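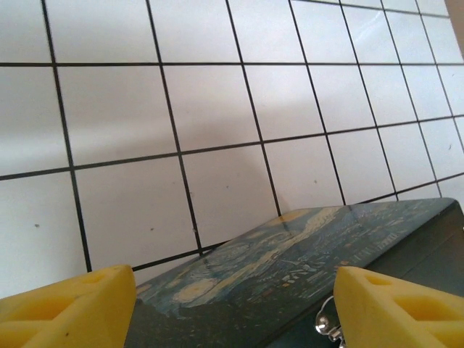
3.2. Cajas con cierre de llave

El catálogo Furnero reúne 200 recipientes domésticos con algún tipo de cierre. De ellos, 27 llevan llave, y son los que se tratan en esta sección. La tapa decorada es frecuente en el grupo; la de la figura 1 reproduce La noche estrellada de Van Gogh.

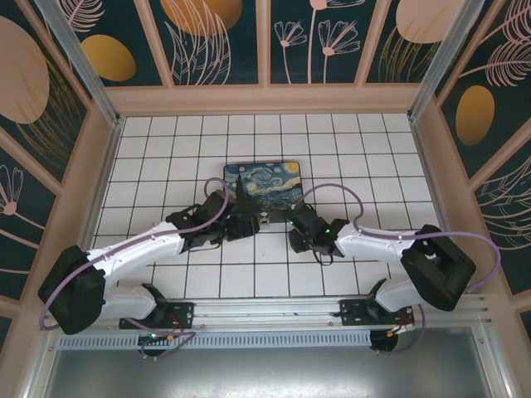

Para cada caja se anotaron las medidas de la tapa, el tipo de broche y el diámetro del ojo de la llave. El criterio de Malabanan separa el broche fijo del candado suelto — distinción que el inventario de Tollo no recoge — y es el que seguimos.
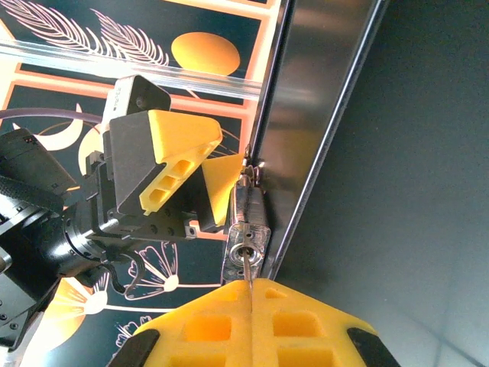

Xiuying Meng
Grupo Gusden de Cultura Material

En los cierres pequeños la llave entra con poca holgura, y la orientación de los dientes cuesta de apreciar a simple vista. Casi 8 de cada diez fichas dejaban ese dato en blanco.
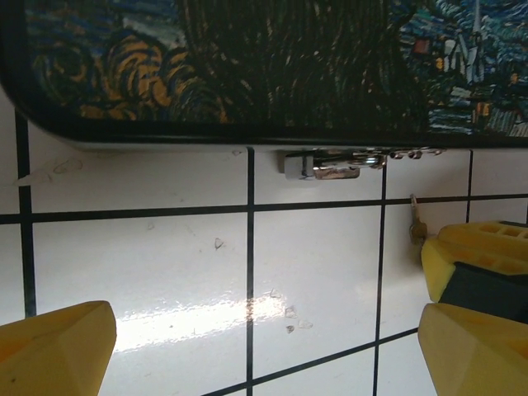

Las fichas se revisaron en noviembre. Cuando la llave se guardaba aparte, se le asignó el mismo número que a su caja, seguido de una letra.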